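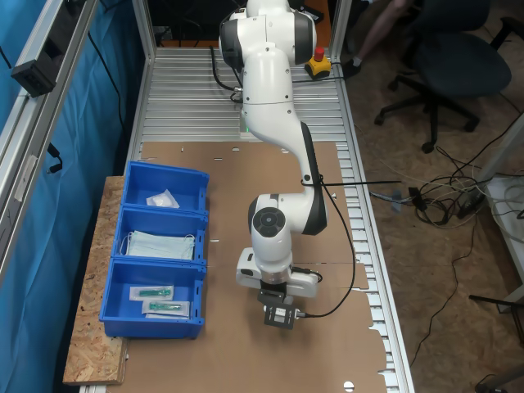

Frequently Asked Questions

Lurusero sorts, clears and sets up garages, basements and home workshops. These are the questions we get most by phone and email. If yours is missing, call the office and ask for extension 501.

What do you do on a first visit?

We walk through the space with you and write down what is in it, what you use, and what you would like to be able to do there. The visit takes an hour or so. We don't move anything. You get a written quote by email, usually within two working days. The quote lists the hours, the hauling charge if there is one, and any shelving or bins you asked us to supply.

Do I have to clean up before you come?

No. Please leave things where they are. If you shift everything to one side, we can't tell how the room gets used. Do clear a path to the door, and tell us about anything that could fall.

Do I need to be home while you work?

You need to be there for the first two hours, when most of the keep-or-go decisions are made. After that many customers go to work and check their phone. We make a "not sure" pile and leave it for you to look at in the evening. Nothing from that pile leaves the house until you have signed for it.

Who will be coming?

Despina Spanos does the first visits and writes the quotes. The work itself is done by Américo Salgado and Shahzad Memon, with a third person on larger jobs. We tell you the names ahead of time. Everyone carries a company card, and you are welcome to ask for it.

How big a space can you handle?

The largest job so far was a double garage with a loft, nearly 900 square feet in all. Single garages are more usual. We also do closets and sheds, but there is a minimum charge of half a day, so a single closet is often not worth it for you.
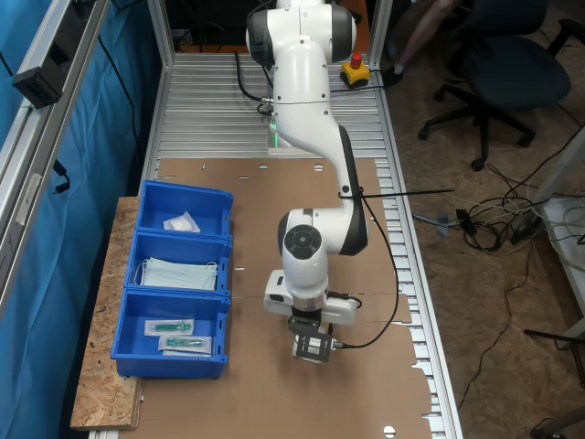 Do I have to buy new bins?

Small parts, tools and seasonal items keep better in bins than in bags, but the bins you already own are usually fine. What matters more is that the ones sitting next to each other are the same size. Odd sizes waste shelf space and get stacked in ways that make the bottom one hard to reach. A single column of three blue plastic bins on a particle-board shelf, as in the photo, can be handled one at a time without moving the others. Plain particle board is also fine as a shelf if the room stays dry. In a damp basement we would use wire or metal shelves instead, as particle board swells and starts to sag.

What size should bins be?

Small enough that you can lift one full with both hands and no grunting. Paint, hardware and books are heavy, so they go in shallow bins. Blankets and holiday decorations can go in deep ones. We suggest no more than two layers of things in any bin you open every week. Bins you open once a year can be packed to the top, as long as the lid closes flat.

Should I label everything?

Label the short side, the one facing you. Use a word that everyone in the house would use. "Misc" tells you nothing in a year. For bins without lids we often skip labels, as you can see what's inside. Masking tape and a marker are good enough. We stopped bringing the label printer to jobs because people couldn't replace the labels themselves afterward.

Clear bins or colored?

Clear if you forget what you own, colored if the look of the clutter bothers you. One color per room or per family member works for some households. It falls apart if you run out of a color and the store no longer has it, so buy a few spares at the start.

Can I keep using my old workbench?

Yes, in most cases.
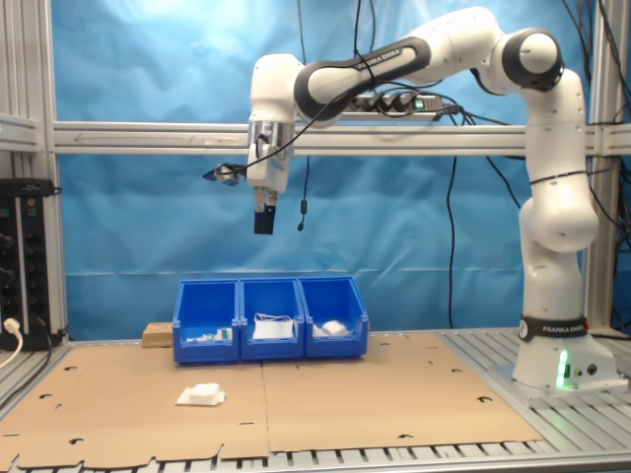 Benches get replaced far more often than they need to be. Before you pay for a new one, check whether it is level, whether it rocks, and whether the height suits you. A loose leg is a ten-minute repair. The top is the next thing to look at, and people tend to buy the wrong one. Solid wood is forgiving and can be sanded. Slotted aluminum, the kind of surface the table in the picture has, is stiff and gives you somewhere to bolt things down, but the slots collect small screws and dust and you will want a brush nearby. If you mostly do glue-ups or repair electronics, a smooth top is easier to live with. Shahzad has strong views on this and will share them if asked.

What about protecting the top?

Use a sheet of cardboard. A flattened appliance box covers most benches, costs nothing and goes in the recycling when it is stained. Tape down the corner nearest your elbow or it will creep. For paint and solvent work use something that won't soak through.

How high should a bench be?

Stand next to it with your arms hanging. For general work the top should meet your wrist. For fine work, go higher. For heavy hammering or planing, go lower. If two people of very different heights share a bench, set it for the taller one and give the other a step. It is easier on the back.

What happens to the things I don't want?

We sort them into four groups: donate, recycle, hazardous and trash. Donations go to the Brirnura reuse store at 1111 Urkell Road, and you get the receipt. Scrap metal goes to Tymoshchuk. Trash is charged by volume and shown as its own line on the bill.

Do you take paint, batteries and chemicals?

We take latex paint that has dried out, household batteries and light bulbs. We don't carry gasoline, propane, pool chemicals, pesticides or anything in an unmarked container. For those, use your county's hazardous waste day. Ask us for the dates, or look on the county website. The spring one fills up fast.

Do you sell things for me?

No. We used to, and it took longer than the sorting. If something looks valuable we set it aside and tell you. Kvido Jurčo in our office keeps a list of local dealers in tools, bicycles and records. We don't take a fee from them.

How do I keep it tidy afterward?

Pick one flat surface and keep it clear at all times - the end of the bench nearest the door is a good choice. Things land there first, so it is where you notice the slide early on. Put aside fifteen minutes at the end of each month.
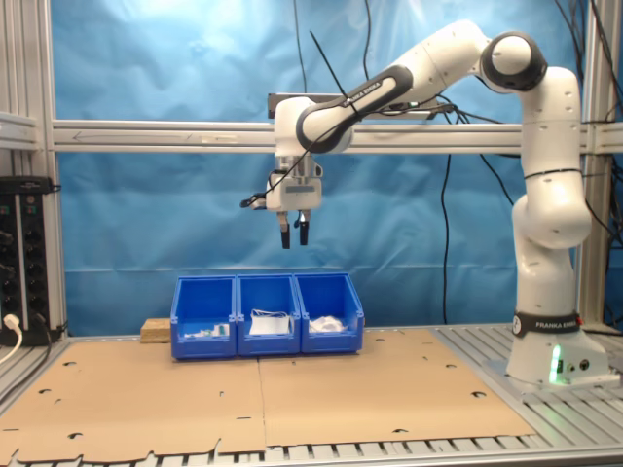

Don't use that time to reorganize. Put back what has drifted, throw out what is broken, and stop when the fifteen minutes are up. If one item keeps turning up in the wrong place, move its home to where it turns up. The tape measure is the usual one. So are scissors, and the bicycle pump in summer.

Do you offer return visits?

Yes. A half-day visit six months later can be booked at the same hourly rate as the first job. About a third of customers take it. Ask for the same people if you like, and we will try to arrange it.

When are you busiest?

April through June. If your dates are flexible, July and November are quieter and you can usually get a morning start. We begin at 8:30 a.m. and finish by 4 p.m.

How do I pay?

Card, check or bank transfer, after the work is done. We ask for a deposit only when we order shelving for you, and it covers the cost of the shelving. Once the shelving has been cut to size it can't be returned.

What if I need to cancel?

Tell us by noon the day before and there is no charge. After that we bill two hours. If you are sick, or the basement has flooded, call Ximena Durán at the office and she will move the booking.

Does my insurance need to know?

No, but please tell us about anything fragile or of high value before we start. We carry our own liability cover and can send you the certificate with the quote.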